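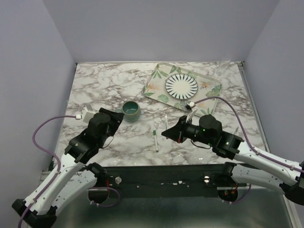 移行記録補遺

リマルベルグ館整卓係の業務を自動設備に移すにあたり、総務部は経過を文書に残すことを定めた。記録の作成は、整卓係に十一年在籍し、当時は庶務を兼ねていた筆者に命じられた。本編は既に提出し、受理されている。以下は、本編の様式に欄がなかったために収めることのできなかった事項である。

一　係の業務について

リマルベルグ館には応接室と会議室が合わせて82室ある。整卓係は、各室の卓を次の使用者のために整えることを職務としてきた。盆を置き、皿を載せ、飲み物の器を出し、筆記具を揃える。外部の方に説明すると、多くの場合、それだけですかと問い返される。それだけである。ただし、係にはそれだけのことについての取り決めが300項目あり、綴じた冊子が係の机の引き出しに入っていた。

冊子の最初の項目は「筆記具は、使う人の手が伸びる側に置くこと」であった。最後の項目は「迷ったときは椅子に座ってみること」であった。間の項目の多くは、過去の誰かの失敗に由来する。どの失敗であったかは、書き残されていないものが大半である。

係は四名で構成されていた。移行の通知を受けたとき、係長は通知文を二度読み、日付印を押し、回覧の箱に入れた。それから午後の分の盆を拭いた。

二　設備の搬入

設備はポジッツと呼ばれる型で、納入元はウコラ社である。三月の初め、旧配膳室の間仕切りの中に据え付けられた。四角い卓の手前に黒いレールが渡され、その上に腕が二本載っている。卓の天板には大理石の模様があり、四階の貴賓応接室のものに近い。係の中では、模様の筋が多すぎて小物が見つけにくいのではないかという意見が出た。筆者はこれを意見として書き留め、ウコラ社の技師に伝えた。技師は、見つけにくい卓で覚えさせるほうがよいと答えた。

卓には、係が日頃使っている品を並べることとなった。品の選定は係長が行った。極楽鳥花と葉の柄の盆、紺の筋が放射状に入った皿、透明なグラス、小さな陶器の器、筆記具二本。いずれも新品を購入できるとの申し出があったが、係長はこれを断り、棚から出したものを使わせた。理由の説明はなかった。本編の購入費の欄は零である。

三　教示の期間

教示の期間は100日とされた。係の者が交替で設備の後ろに座り、操作用の小さな腕を両手で動かす。すると卓の腕が同じように動く。この動きを何度も記録し、後に設備がひとりで行えるようにするという方法であった。

係の者は、この方法を初めのうち好まなかった。自分の手つきが、少し遅れて、目の前で繰り返されるからである。最年少の係員は、自分が器を置く前に一度だけ指を緩める癖を持つことを、この期間に初めて知ったと述べた。知ってからは緩めることができなくなり、三日ほど手元が定まらなかった。係長は彼女を一週間、廊下側の部屋の担当に戻した。

係長自身の手つきは速かった。技師からは、もう少し遅くしていただきたいとの依頼が繰り返しあった。係長は承知しましたと答え、速さを変えなかった。四度目の依頼の後、技師は依頼の文面を「可能であれば」に改め、五度目は出されなかった。

筆記具の扱いには最も長い時間が充てられた。筆記具を卓に寝かせるだけであれば、設備は早くに覚えた。冊子の第四十一項には、応接の卓に出す前に必ず一度立てて、ペン先を見ることと定められている。ペン先の潰れたものを客の前に出さないためである。技師は当初、この動作を省くことを提案した。ペン先の状態は映像で判断でき、立てる必要はないという説明であった。

係長は、立ててくださいと言った。

技師は、寝かせたままでも見えますと言った。

係長は、見えるでしょうけれど、立ててくださいと言った。

この問答は本編の「協議事項」の欄に一行で記載されている。結論の欄には「立てる」とある。

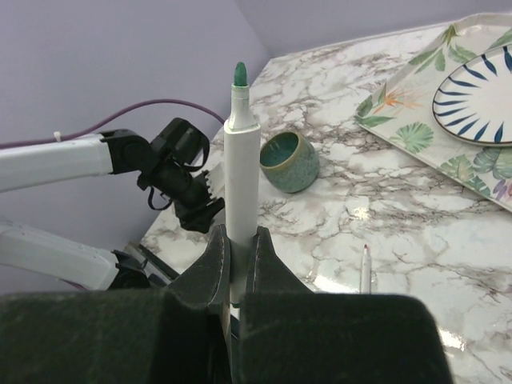

第四十一項の確認動作。緑のペン先を上に向けて保持する。

立てる動作の教示は、すべて係長が受け持った。筆者は記録者として隣に座り、開始と終了の時刻を書いた。係長は、筆記具が立つと、操作用の腕を握ったまま少し首を傾け、画面に映るペン先をしばらく見た。それから寝かせた。この「しばらく」の長さを揃えてほしいとの要望がウコラ社から文書で届いた。係長は文書を読み、見終わるまでの長さです、と口頭で回答した。筆者はそのまま書いて返送した。先方からの返信はなかったが、後に納められた手順書には、保持時間の項に「可変」と記されていた。

四　失敗の記録について

教示期間中の不具合は、報告書の様式に従い、番号を付して記録した。番号は329まで進んだ。落下、つかみ損ね、停止、ケーブルの引っかかりが主なものである。本編には分類ごとの件数を載せた。

次の一件は分類ができず、「その他」に入れたものである。

ある日の夕方、設備は陶器の器を盆の左に置くべきところで動きを止めた。異常の表示はなかった。技師は席を外しており、立ち会っていたのは筆者と、定年を翌年に控えた係員の二名であった。係員は器と腕とを見比べ、これはあの部屋のことを考えているのだと思う、と言った。二階の南の部屋には西日が入る。午後遅くには、器を左に置くと客の顔に照り返しが当たるため、係ではその時間だけ右に置く。冊子には載っていない。係員が前の週の教示で、夕方の回に限って右に置いていたことが、後で判明した。本人には教えたという意識がなかった。

技師の見解では、教示の内容に一貫しない例が含まれたため、動作の選択が定まらなかったものとされた。適切な見解である。報告書にもそのように記載した。

係員はその日、業務の終了後に冊子を引き出しから出し、末尾の余白に西日のことを書き込んだ。項目の番号は付けなかった。退職までに、同様の書き込みはほかにもいくつか増えた。筆者は誤字を一か所直した以外、手を加えていない。

五　人員の異動

移行に伴う人員の扱いは、シュルツ分館の開設計画と併せて決定された。最年少の係員は同分館へ異動し、設備の教示担当となった。定年を控えた係員は、退職まで館内に残り、設備が整えた卓を確認して回る役に就いた。筆者は総務部へ移った。係長には、二つの職が提示された。総務部の指導職と、シュルツ分館の責任者である。係長は返答の期限の日に、どちらも辞退する旨の書面を提出した。書面は所定の様式に正しく記入されており、理由の欄には「一身上の都合」とあった。

部長は筆者に、引き留めの余地があるかを尋ねた。筆者は、ないと思いますと答えた。根拠を求められたが、述べることができなかった。係長が前日に自分の机の文具をすべて立てて、一本ずつ見ていたことを挙げても、根拠にはならないと考えたからである。

送別の席は設けないでほしいとの希望が本人からあり、設けられなかった。最終日の午後、係長は旧配膳室に入り、教示の椅子に座った。教示期間は既に終了しており、操作用の腕の電源は切られていた。設備はひとりで筆記具を取り上げ、立て、寝かせた。次のものを取り上げ、立てた。寝かせるまでに、先のものより長い時間を要した。

係長は、この一本は取り替えたほうがよいようです、と言った。筆者が確認したところ、ペン先の片側がわずかに潰れていた。筆者はこれを新しいものに替え、備品簿に一本と記入した。設備がそれを見分けて長く保持したのか、長く保持したものがたまたまそうであったのかについて、筆者は技師に照会していない。

六　移行後の状況

移行後、卓の整備に要する時間は短縮された。数値は本編の別表に示した。苦情の件数に変化はない。移行前も苦情はほとんどなかったため、この項目は比較の用をなさないと付記しておいた。

変化したのは、主として係の部屋である。四つあった机のうち三つは他課に引き取られた。残る一つには確認担当の係員が座り、朝と夕方に館内を回り、戻って所見を書く。所見の多くは「異状なし」である。ある日の所見には「南の部屋、右。よし」とあった。総務部の若い職員から、これはどう読むのかと問い合わせを受けたので、筆者は読み方を説明した。その職員は西日の時間に二階へ見に行き、戻ってきて、眩しくありませんでしたと報告した。

シュルツ分館からは月に一度、教示担当の報告が届く。初回の報告には、分館の卓は木目で、本館の卓より品物がずっと見つけやすく、かえって落ち着かないとあった。また、指を緩める癖が戻ってきたので、そのまま教えることにしたとあった。ウコラ社の了承は得ているとのことであったが、了承の文書は添付されていなかった。筆者は送付を求め、翌週に受領した。

冊子の保管場所については、総務部の書庫に移す案と、旧配膳室に置く案とがあった。書庫に収める場合は整理番号を付し、閲覧に申請を要することになる。部長の決裁により、冊子は旧配膳室の、設備の操作卓の引き出しに置かれることとなった。申請は不要である。鉛筆を一本添えてある。

本補遺は、本編と同じ綴りに収める。様式に欄がないため、頁番号は付さない。

総務部　移行記録担当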